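Aug 2, 2025

Bench storage, continued from the last page.

Spent the morning on the small drawer units. The Havcombe ones are going on the long bench and the old Burex cabinet goes out to the shed once the screws are out of it. The Burex runners have been sticking since winter and I'm done sanding them.

Tried the drawers with and without wax on the edges. Candle wax is fine on the wide bottom drawer, a bit much on the small ones, which then slide out when the bench gets bumped. Wiped it back off the small ones with a dry rag. No oil on any of these, it makes the plastic cloudy and picks up dust.

Load check on the wide bottom drawer: 200 g of washers, no trouble. Doubled it and the front started to bow, so 200 g is the limit I'll write on the label. Small drawers I didn't load up. They're for light bits only.

Vesela Hodžić wants the top drawers kept for wedges and blocks, one kind to a drawer, so she isn't tipping everything out to find a shim. Fine by me. Colour does most of the sorting there anyway and we can skip labels on those two.

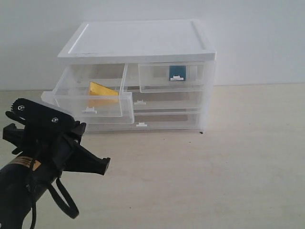
Labels for the rest: paper ones under clear tape, on the drawer front and clear of the pull tab. Last time they went over the tab and were chewed up in a fortnight. The label maker is out of tape. Evard has the 10 mm in stock, order with the next lot.

Tops. The rim on the top panel is high enough to stop a pencil rolling off, so people will put things up there. I'd sooner they didn't but I'm not going to police it. Calipers and the good square stay in the wall rack.

Feet: the unit slides on the benchtop if you pull a drawer hard. Cut four pads from the offcut of rubber mat, 4 mm thick, and stuck them on with the grey double-sided tape. Tape wants overnight. Leave the unit alone until tomorrow please.

Space left at the wall end of the long bench is 26 cm after the power board. Not enough for another unit side on. Could go end on if the power board moves up, and I'd have to ask Ekanayake for a longer lead. Parked until September.

Still to do:
- screws out of the Burex, bag them
- M3 and M4 washers are mixed again, sort before they go in
- lead for the power board
- check the tape on the feet
- find the lid for the glue tin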